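Robot Cell Practice, Unit 4: House Rules, Published Standards, and the Stuff In Between
Pondereck Technical Program, Pledport campus
Handout revised February 6, 2023

Bring this to lab. I know most of you read these on your phones, and that's fine, but the checklist at the end needs a signature and I can't sign a phone.

Last time we got through the first half of risk assessment and then ran out of clock because of the (very good!) argument about whether a slow robot is a safe robot. I want to pick that back up, because the whole unit hangs on it. My short answer is no. Speed is one thing you look at. You also look at what's on the end of the arm, what it's holding, what's underneath it, and where your hand is likely to be when you're tired and the part is stuck. A slow arm with a sharp sheet metal part in its fingers can still open up your knuckles.

4.1 Where the rules come from

You'll run into three layers, and people mix them up all the time.

The first layer is law. In the US that means your employer has a general duty to keep the workplace free of serious known hazards, plus the specific regulations on things like lockout and machine guarding. You don't get to opt out because your robot is small.

The second layer is consensus standards. For industrial robots the big one is ISO 10218, in two parts: one for the robot itself and one for the system you build around it. The US version is R15.06. Then there's the technical specification ISO/TS 15066, for collaborative work, and that's where the tables on contact force and pressure come from. ISO 13850 covers emergency stops and ISO 12100 covers risk assessment in general. I don't need you to memorize numbers for the quiz, but I do need you to know which document to open. And please check the edition! I've seen more than one project quote a version that had been replaced years earlier.

The third layer is house rules. Ours live in the red binder. House rules can be stricter than the standard and they usually are. They can never be looser.

A thing I hear every single semester is "we bought a cobot, so we don't need a risk assessment." The arm is a component. The assessment is for the application, meaning arm plus gripper plus fixture plus part plus people. Change the gripper and you're back at the worksheet. Sorry. I don't make the rules (well, I make the ones in the binder).

4.2 The teardown task

Our running case for the rest of the term is the Abera task, which is desktop computer disassembly and part sorting. I like it for teaching because nothing in it is very big or very heavy, so people relax, and then all the interesting hazards are in the details. Two arms may be sharing one small space. The chassis has thin metal edges. There are cables that love to snag. Some of the parts get wrecked if you look at them wrong.

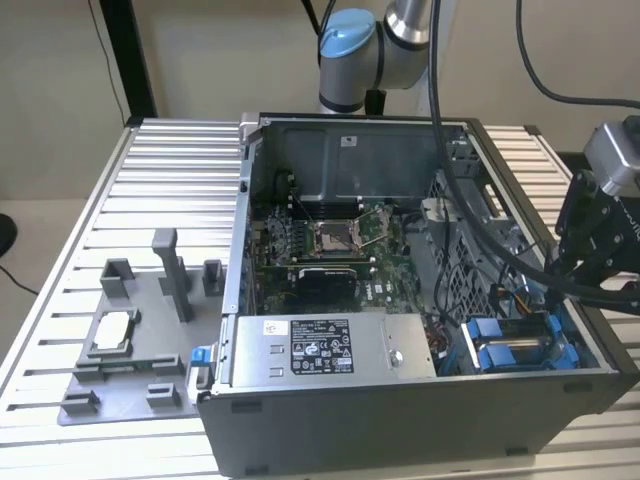 So before anybody writes a line of motion code, the power questions come first. The computer has to be unplugged from the wall, with the cord physically out of the back, and whoever is running the session checks that with their own eyes. Off at the switch doesn't count. We leave the power supply closed, always. The capacitors inside can hold a charge after the cord is pulled and there's nothing in there that this course needs.

Static is next. Wrist strap on, clipped to the grounded point on your bench, before you touch boards, memory or processors. Take the strap off before you step into an arm's reach for any reason. I've gone back and forth on that one over the years, and where I've ended up is that I don't want anybody tethered to anything near a moving joint. If you need both, the arms are stopped first.

Then the processor socket. If yours is the kind with pins standing in the socket, once the retention frame is up those pins are exposed, and they bend if you so much as brush them. No fingers, no tools parked over it, and no passing other parts across it with the gripper. Route around. Yes, it makes the path longer. I've heard the complaint.

Fixtures get treated as part of the machine. If you print a new holder or move an old one, that's a change, it goes in the change log, and the taught positions that depend on it get rerun at reduced speed. The team that skipped this in September spent a whole afternoon chasing a "calibration problem" that was a fixture sitting in the wrong slot.

4.3 Two arms, one workspace

Things get harder when two arms can reach the same spot. Here's what I expect in your write-up:

Say who owns the shared zone at each step. One arm in, the other one parked outside, unless the step really needs both.

Give each arm a parked position that keeps its gripper clear of the other arm's elbow as well as its wrist. People forget the elbow constantly.

Treat both arms as live if either one is live. If you have to reach in, both stop.

Write down what happens on a protective stop. If arm one stops while it's holding a part that arm two is also touching, does arm two stop too? It had better. Test it with a scrap part and put the result in the log.

Manual reduced speed in the standard tops out at 250 millimeters per second. Our house limit for first runs is 60, and you stay there until you've had 16 clean cycles in a row. A cycle with a nudge, a pause or a "that was close" isn't clean, so start the count over. After that you can ask me about going up. Our cap for the teardown task is 300 and it's only for moves outside the shared zone with nobody reaching in.

4.4 Holding things

Grip force is where beginners go wrong in both directions. Too little and the part drops, too much and you've cracked a plastic frame that we can't replace. Start low, lift a tiny bit, hold, look, then go.

Pick a grip surface that isn't a connector. Contacts are delicate and they pick up dirt and skin oil, so plan the approach so that the fingers close on the frame or the body of the part. Draw it if you can't describe it. A bad sketch is worth more to me than two pages of careful prose.

Also decide what the gripper does when it loses power. Some hold, some let go, and some sag slowly, which I find the creepiest. Look it up for your gripper and then test it over foam, with no hands below.

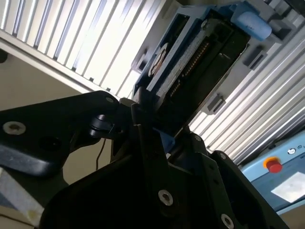
Figure 4-2. Blue-framed module held at an angle in the gripper fingers; red stop button at right.

4.5 Emergency stops, and what they're for

An emergency stop is red, with a yellow background, and it stays latched once you press it. Releasing the button must not restart anything by itself. You release, you check, and then you deliberately reset and start.

The stop is for emergencies. It isn't your pause button. I get why people use it that way (it's big, it's right there, it's kind of satisfying) but it teaches everybody in the room to shrug when somebody hits it. Use the pause on the controls for a pause.

At the same time, if you're in any doubt at all, hit it. I will never dock you for a stop that wasn't needed. You'll lose points for standing there wondering.

Each session starts with a stop test: arm moving slowly, nothing in the gripper, press, confirm the motion quits, reset. Do it for every stop you have. Keep the space in front of each one clear, including coats and coffee. And one person in each group has a stop within arm's reach for the whole run and does nothing else. No phone, no notes, no helping with the screws.

4.6 Logging

We use Sendbridge for the session log. Same login as the parts list. Your group entry needs the program version, the fixture layout, the speed setting, every stop (protective or emergency) with what was going on when it happened, and any near miss. Near misses are the most useful thing in the whole log, so please don't clean them up to be polite.

If you want to see a good one, search for entry 2137. The group had a cable loop catch on a finger during a lift. They stopped, left it where it was, wrote down the pose, and then changed the order of the steps so that the cable gets moved first. The entire thing is nine lines long and I could rebuild the situation from it. Compare that with "robot got stuck, fixed it," which I also receive a lot.

4.7 Checklist for lab (tear off, one per group)

Power cord out of the computer, checked by session lead
Power supply left closed
Wrist straps tested
Fixture layout matches the log
Both arms' parked positions confirmed
Speed set to house limit
Every stop tested and reset
Stop person named and in place
Loose sleeves, lanyards and long hair tied back
Sendbridge entry opened before first motion

Session lead signature: ____________
Instructor: ____________

Before next class

Read the red binder from the start through the section on gripper changes. Write one page on this: your group swaps the stock fingers for longer ones so they can reach deeper into the chassis. Which lines of your risk assessment have to be redone, and which ones can stand? Give me your reasons for both. If you think the answer is "all of them," fine, but then walk me through all of them.

Lab groups are staying the same. If you missed the stop test last time you'll need to make it up before you can run, so catch me after class and we'll do it then, it takes a few minutes.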